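建筑内部排水 讲义四
器具排水管、存水弯与水封

主讲:Adesuwa Eze
辅导与实验:Cathal Ó Dubhghaill
修订:2018年9月25日

本讲承接讲义三的立管水流状态,讨论范围限于从器具排水口到横支管接入点之间的管段。通气系统的完整计算放在讲义六,本讲用到的通气概念只取其定性结论。符号沿用课程符号表,水深、水封高度和管径的单位一律为毫米,流量单位为升每秒,压力用水柱高度表示。

4.1 管段的划分

从使用者放水到污水进入立管,水流依次经过器具本体、排水口、器具排水短管、存水弯、器具排水支管、横支管。图纸上常把排水口到存水弯出口合为一个符号,计算时应当拆开,各段的流态不同,控制因素也不同。

器具本体内是非恒定的自由出流,水位随时间下降。排水短管在放水初期多为满流,后期夹气。存水弯在放水期间是有压弯管,放水结束后成为静止的液封。支管按非满流的重力流设计,但在放水峰值附近可能短时充满,充满与否直接决定自虹吸是否发生。

讲义中"上游"指靠近器具一侧,"下游"指靠近立管一侧。水封两侧的自由液面分别称为进口液面和出口液面。静止且两侧气压相等时,两液面齐平,与存水弯溢流堰顶同高。

4.2 器具的出流过程

设盆体水平截面积为A,水深为h,排水口有效面积为a,流量系数为μ。从排水口断面到短管出口的高差记为z。短管满流时,出流流量为

q = μ a √[2g(h+z)]

短管不满流时,取z为零,公式退化为孔口出流。两种状态之间有一个过渡,外观上表现为排水口上方出现漏斗状旋涡并开始吸气。旋涡贯通以后,流量明显低于满流公式的计算值,这一段不宜再用同一个μ。

对竖直盆壁,A为常数,由连续方程 A·dh = −q·dt 积分,可得水深从h1降到h2所需的时间:

t = 2A·[√(h1+z) − √(h2+z)] / [μ a √(2g)]

盆底有坡度或圆角时,A随h变化,上式只适用于圆角以上的部分。圆角以下的水量虽少,放空时间却不短,且这部分水流量小、流速低,恰好是放水末期向存水弯补水的来源。平底盆的末期补水比锥底盆持续得久,对水封恢复有利;锥底盆排得干净,末期补水少。

流量系数μ受滤网和格栅的影响很大。厂家给出的排水流量通常是在清洁状态、固定初始水深下测得的平均值,不能直接当作峰值使用。峰值出现在放水开始后不久,此时h最大,短管已经充满。平均值与峰值之间的换算没有通用系数,应以实测曲线为准。

4.3 器具形式对出流的影响

洗脸盆容积小,放水时间短,出流曲线前陡后缓。浴盆容积大,水深变化慢,出流接近恒定,支管在较长时间内处于高充满度,须单独校核。淋浴底盘不蓄水,流量由给水侧决定,峰值低而持续时间长,自虹吸的可能性小,但头发和皂垢引起的毛细损失较为突出。

厨房与工作间的洗涤盆介于前两者之间。蓄水使用时与浴盆相似,流水冲洗时与淋浴底盘相似,同一器具须按两种工况各算一次。带沥水面的洗涤盆还有第三种来水,即沥水面上的薄层流。这部分水流量很小,水力计算中可以忽略,但会在使用结束后延续一段时间,对水封有缓慢的补充作用。

沥水面的肋条有两个作用:抬高餐具或器皿的底面,使其下方通气;把薄层流分隔成若干条平行的浅槽。水在浅槽中的流动受表面张力支配,坡度过小时会断成水珠而停留不走。清洗维护时应沿肋条方向擦拭,横向擦拭会把污物留在肋条根部。
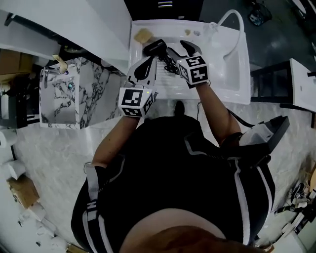 4.4 存水弯的几何参数

存水弯有四个基本尺寸:水封高度H、进口侧截面积A1、出口侧截面积A2、进口短管的竖直落差L。水封高度是溢流堰顶与弯管内顶最低点之间的竖直距离,不是弯管外形的总高,也不是储水的最大深度。看图时这三个量最容易混淆,标注尺寸须画出基准线。

设水封两侧受到压差Δp的作用,进口液面与出口液面产生高差。当下游为负压时,出口侧液面已在堰顶,不能再升高,多出的水越过堰顶流走,进口侧液面下降。压差消失后,剩余水量在两侧重新分配,静止液面低于堰顶。设剩余静止液面到弯管内顶的高度为Hr,则对等截面存水弯,单次负压造成的最大静态损失为

H − Hr = Δp / 2

对不等截面的情形,令k = A2/A1,负压Δp使进口侧液面下降Δp,失去的水量为A1·Δp,恢复静止后两侧液面共同下降

H − Hr = Δp·A1 / (A1 + A2) = Δp / (1 + k)

可见出口侧截面较大时,静态损失较小。瓶式存水弯的环形外腔与中心管的面积比可能大于1,也可能小于1,取决于水流方向和内部隔板的布置,不能仅凭外形判断。

上述推导假定压差变化缓慢,液柱无惯性。实际压力波动是动态的,液柱作为一个振动系统有自身的固有周期。设液柱沿轴线的长度为l,等截面时固有角频率为

ω = √(2g / l)

当下游压力波动的主频接近ω时,液面振幅可能超过静态值,损失也随之增大。液柱愈短,固有频率愈高。由于管道内气压波动的频谱较宽,设计上一般不追求避开共振,而是靠限制压力幅值来保证安全。

4.5 水封破坏的几种机理

按压差的来源,水封损失可分为以下几类。

自虹吸。器具自身放水,支管满流,水柱下游端的重力把存水弯内的水一并拉走。条件是支管在足够长的一段内充满,且满流水柱与空气之间没有通路。放水结束时若仍有末期补水,则水封可以部分恢复。自虹吸的判别应在放水完全停止之后进行,放水过程中听到的气水混合声只说明空气已穿过水封,不能说明最终剩余高度。

诱导虹吸。其他器具放水时,立管或横支管内形成负压,作用于未使用的存水弯。损失量由Δp的峰值控制,多次作用时可能累积。按静态模型,液面在第一次作用后已经低于堰顶,相同幅值的负压再次作用时,出口侧液面先升至堰顶,若恰好升至堰顶即达到平衡,则不再失水。累积现象主要来自动态效应和幅值的离散性。

正压喷溅。立管底部水跃或横干管壅水使气体受压,水封被推向器具一侧。轻者液面上升后回落,重者气泡穿过水封,污水溅入盆内。底层器具须单独排出的做法,主要针对这一类情况。

蒸发。长期不用的器具,水封以缓慢速度下降。蒸发速率取决于进口侧的自由液面面积、室内温湿度和空气流动,出口侧管内空气接近饱和,贡献较小。地漏的敞口面积大,又常布置在干燥房间,是蒸发损失的主要对象。

毛细作用。纤维或头发一端浸在水封内,另一端搭过堰顶,水沿纤维间隙缓慢外移。此类损失与压力无关,加大水封高度只能延迟而不能消除。清通是有效措施。

惯性损失。器具高位突然倾倒大量水,水流以较高速度冲过存水弯,余水因惯性越过堰顶。与自虹吸相比,支管不一定满流。进口短管落差L越大,这一效应越显著,因此L应有上限。

各类机理可以叠加。校核时先取静态的诱导虹吸损失,再加蒸发损失,剩余高度应大于可能出现的正压值,并留有裕量。惯性与自虹吸损失由器具本身引起,通常用实测值代入。

4.6 器具排水支管的坡度与长度

支管按均匀流计算时,采用曼宁公式:

v = (1/n)·R^(2/3)·i^(1/2)

式中n为粗糙系数,R为水力半径,i为坡度。此处R以米为单位代入,v的单位为米每秒。小管径支管中水流往往尚未发展成均匀流便已到达接入点,公式结果偏于理想,只用来比较方案。

坡度过小,流速不足,固体和油脂沉积;坡度过大,支管起点与终点高差增大,满流时更易形成虹吸,且接入点的管内底可能低到使存水弯堰顶与横支管之间失去通气空间。校核方法是:从堰顶作水平线,与支管内顶线相交,交点到存水弯的水平距离即为不通气支管的几何限长。设支管内径为d,坡度为i,堰顶与支管起点内底齐平,则

l = d / i

当实际长度大于l时,支管末端的内顶已低于堰顶,若末端充满,空气无法沿管顶回到存水弯。几何限长并非自虹吸的充分条件,但作为初步布置的限制条件,简单可靠。

转弯数量应尽量减少。每增加一个弯头,局部能量损失使上游水深增大,充满段变长。两个弯头相距过近时,第一个弯头后的水流尚未平顺便进入第二个,损失大于各自单独计算之和。水平转弯优先用两个小角度弯头,竖直转弯后应有一段直管再接入横支管。

4.7 布置算例:Dollurstead 实习楼

Dollurstead 实习楼二层的准备间沿内墙布置洗涤盆,立管位于墙角管井内。施工图由 Mac Suibhne 事务所提供,器具样本采用 Plimis 的管式存水弯。课程只借用其中一段支管作为算例,不涉及该楼其余部分。

已知条件:存水弯出口至立管中心的展开长度为2635 mm;图纸允许的最大展开长度为3000 mm;支管起点内底与堰顶齐平;坡度取0.02,全长不变。长度条件满足,余量由两值相减即得,后续若移动器具位置,须先核对余量。

支管两端内底高差为

Δz = i·l = 0.02 × 2635 = 52.7 mm

若支管内径小于52.7 mm,则末端内顶低于堰顶,应当校核满流时的空气通路。若内径大于该值,则末端内顶仍高于堰顶,几何条件满足。注意此处比较的是内径,不是公称直径。同一公称直径的塑料管与铸铁管内径可能相差较大,接近界限时须查产品尺寸表。

再看负压损失。算例中存水弯按等截面考虑,立管在设计流量下作用于该层的最大负压取30 mm水柱。静态损失为

H − Hr = 30 / 2 = 15 mm

若改为面积比k大于1的存水弯,损失减小,但流速分布改变,出口侧自清能力下降。准备间的排水含有细颗粒,出口侧流速过低时颗粒停留在弯管底部,长期来看对水封容积不利。算例因此维持等截面方案。

蒸发损失另计。该准备间在假期停用,停用时间由管理单位给出。计算时用进口侧液面每日下降值乘以停用天数的一半,这是因为两侧连通,进口侧失水由全部液面分担;等截面条件下,若忽略出口侧蒸发,两侧同步下降,每侧只承担一半。若查得的数据已经是存水弯整体液面的下降值,则不得再除以二。历年作业中这一处错误较多。

最后用 Plakico 软件复算。软件默认把存水弯当作局部阻力处理,不计算水封余量,其输出只能用于支管流速与充满度的核对。输入长度时应填展开长度,填直线距离会使坡降偏小。软件对末端边界的默认设置为自由出流,接入立管时应改为受扰动的压力边界。

4.8 材料与连接

存水弯常用塑料或铜合金制成,器具以陶瓷、不锈钢、人造石等材料为主。不同材料的线膨胀系数不同,器具与排水短管之间须留有可变形的密封件,不能用刚性填料填实。热水集中排放时,塑料管的伸长主要由支管长度控制,固定支架的位置应避开存水弯,让伸缩发生在可滑动的管卡之间。

压紧式接头靠锥形密封圈受压后贴紧管壁。管端须切平、去毛刺,插入深度按产品标记。密封圈装反时,静水条件下可能不漏,放水时因轴向推力变化而渗水。检查时先装满盆体再放空,观察一个完整的放水过程,不能只看静止状态。

螺纹连接的塑料件不得使用麻丝加铅油,填料膨胀会使螺母开裂。金属与塑料螺纹连接时,以金属件为外螺纹的做法受力较差,宜改用带垫片的活接。

存水弯下部的清扫口应朝向可以操作的一侧。柜体内安装时,须预留工具转动空间以及接水容器的位置。瓶式存水弯底杯拆下时会倒出全部存水,管式存水弯拆下U形段时亦然,管理人员的操作说明中应写明这一点。

4.9 水封高度的测量

实验课在透明存水弯上进行,步骤如下。

一、向器具注水至存水弯溢流,停止注水,待出口侧不再滴水,读取初始液面,记为H0。读数以弯月面最低点为准,视线与液面齐平。

二、关闭其他器具,按规定水深蓄水后放空被测器具,待液面静止,读取剩余液面。此值反映自虹吸与惯性损失之和,并已包含末期补水。

三、重新注满水封,令上层器具放水,记录被测存水弯两侧液面的极值以及停止后的静止值。极值用于推算Δp,静止值用于计算损失。两者之比应与4.4节的面积关系相符,偏离较大时说明动态效应不可忽略。

四、不重新注水,重复上一步,观察损失是否累积。每次间隔应足以使管内气压恢复。

五、重新注满水封,把棉线一端放入进口侧、另一端越过堰顶,定时读数。此步骤耗时较长,由各组轮流记录。

透明管的内径为标称值时,壁厚误差会影响截面积比,正式计算应使用灌水称重得到的平均截面积。液面标尺贴在管外,折射引起的竖向误差在视线水平时可以忽略,斜视时不可忽略。

压力传感器接在横支管管顶,引压管中不得有积水。引压管内一小段水柱即可造成与待测量同量级的误差。采样前先排空引压管,再将传感器对大气调零。共设16个测点,编号从立管底部向上排列,横支管上的测点接续编号。数据文件按测点编号命名,不按实验日期命名。

4.10 误差与适用范围

4.4节的静态模型忽略了黏性、表面张力和空气压缩性。小管径存水弯中,表面张力使堰顶处液面略高于几何堰顶,满水时的初始读数可能大于标称水封高度,这不是测量错误。计算时应统一以实测H0或以标称H为基准,不可混用。

曼宁公式用于塑料支管时,n取值对流速影响显著。新管与使用多年的管道之间差别主要来自油膜和沉积物,与管材本身关系不大。厨房支管宜取偏大的n值。

几何限长公式假定支管为直管且坡度均匀。支管中有下垂段时,应以下垂点为界分段检查。悬吊管卡间距过大引起的挠曲,会在两卡之间形成局部积水,积水处气流通路变窄,效果相当于附加了一个很浅的水封。串联两个水封会把中间一段空气封住,放水时该段空气受压,排水不畅并伴有间断的气泡声。这也是一个器具下方不得重复设置存水弯的理由。

4.11 符号补充

A 盆体水平截面积
A1、A2 存水弯进口侧、出口侧截面积
a 排水口有效面积
d 支管内径
H、H0、Hr 标称、实测初始、剩余水封高度
i 坡度
k 面积比,A2/A1
L 进口短管竖直落差
l 在4.4节为液柱长度,在4.6节及4.7节为支管长度
z 排水口至短管出口高差
Δz 支管两端内底高差
Δp 水封两侧压差,以水柱高度计
μ 流量系数
ω 液柱固有角频率

下一讲讨论横支管汇流与立管接入角度,请预先复习讲义三中关于水膜流与终限流速的部分。6月修订的符号表已替换旧版,旧版中k的定义与本讲互为倒数,引用时须核对。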